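Startseite Ratgeber Küche Farbe Häufige Fragen Kontakt
Suchbegriff eingeben … Suchen
Februar — von Jabari Mollel

Häufige Fragen zu farbigen Küchen

Ist eine farbige Küche auf Dauer teurer?
Beim Kauf oft kaum, beim Nachkaufen schon. Wer nach ein paar Jahren eine einzelne Front braucht, bekommt Weiß fast immer, Salbei eher nicht. Ich würde mir die Nachliefergarantie schriftlich geben lassen und trotzdem eine Front auf Vorrat nehmen.
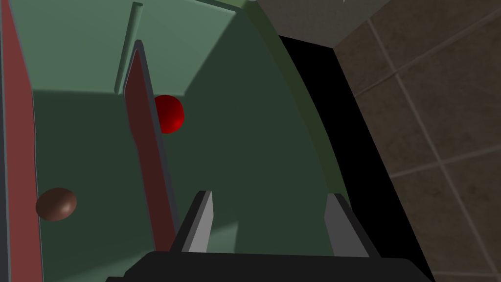
Stimmt es, dass Grün beruhigt?
Das steht in jedem zweiten Prospekt. Einen Beleg, der für Küchen taugt, habe ich noch nicht gesehen. Streichen Sie grün, wenn Ihnen Grün gefällt.

Lohnt sich ein Kühlschrank in Farbe?
Die Serie Plorkley kostet in Farbe 48 Euro mehr als in Weiß. Das geht. Fragen Sie aber, ob auch die Innenteile farbig sind und was ein Ersatzfach kostet. Im Laden mag man darüber ungern reden. 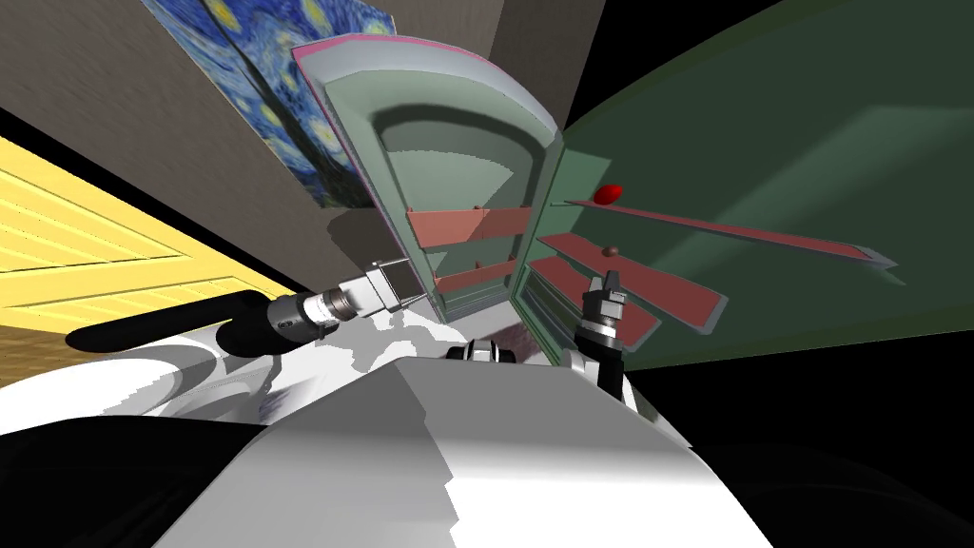 Mintgrün mit lachsrosa Ablagen, Tür offen

Muss alles zusammenpassen?
Sagt der, der Ihnen alles zusammen verkaufen will. Ingegerd Hellström plant seit 27 Jahren Küchen und rät zu höchstens zwei kräftigen Farben. Mir ist selbst diese Regel zu streng. 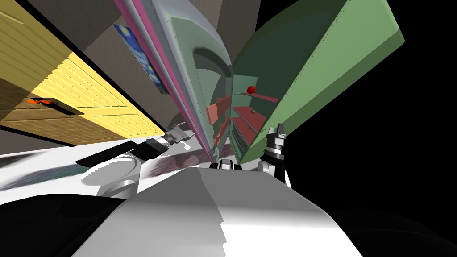
Holz oder Lack?
Holz verzeiht Macken, Lack zeigt sie. Dafür dunkelt Holz nach, und der Verkäufer von Haugland, der mir das Gegenteil versprach, hatte keine alte Musterfront zum Vergleich da. Zwei Töne an einem Möbel entschärfen das Problem: Bei einem Schrank mit zitronengelben Brettern oben und honigbraunen darunter fällt eine kleine Abweichung weniger auf als bei einer einfarbigen Wand. Kleine orange Knöpfe wie dort sind Geschmackssache, lassen sich aber tauschen.

Wie teste ich eine Farbe richtig?
Mit einer großen Musterfläche, morgens und abends, bei dem Licht, das Sie wirklich haben. Die Farbkarte von Gudby ist dafür zu klein, die App Flutico halte ich für Spielerei — auf meinem Telefon sah jedes Grün gleich aus.
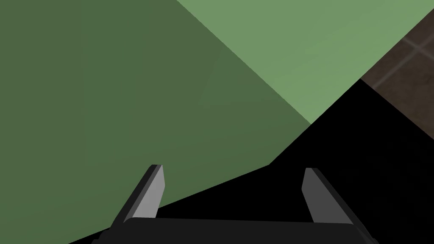 Matt oder glänzend?
Matt wirkt ruhiger, nimmt aber Fettfinger übel. »Anti-Fingerprint« heißt nach meiner Erfahrung: etwas später putzen. Lassen Sie sich ein Muster mitgeben und fassen Sie es nach dem Kochen an.

Gibt es Rabatt auf Ausstellungsfarben?
Meist 10 Prozent, auf Nachfrage mehr. Prüfen Sie vorher die Kanten.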